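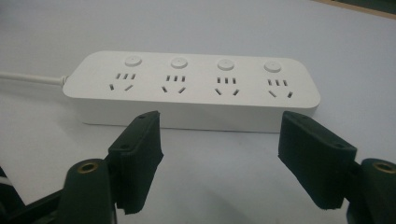
Shinji Hayashi wrote in to ask whether Polent is worth paying for if all you want is to schedule posts and see which ones get clicks. He had been doing both by hand in a spreadsheet and was tired of it.

I used Polent for 11 weeks on two accounts, a bakery and a small parts supplier. Scheduling is the good part. You write the post once, pick the networks, trim the text for each and set the time. I queued 134 posts and 3 failed to go out, all on the same afternoon. An email told me within minutes.

The click reports are weaker. They update once a day, and you can't compare two months side by side without exporting both. Omix does this better, though its calendar is slow and it costs more.

The link shortener is fine. The hashtag tool suggested the same few tags every time – I turned it off.

Setup took an evening. Team permissions are basic: a person can either publish or only draft, with nothing in between. Support answered one of my two tickets.

The plan I used is $18 a month. For Shinji's purposes I'd say yes, on the monthly plan, and keep the spreadsheet for the monthly comparison.

Reviewed by Wenjie Yuan, 17th May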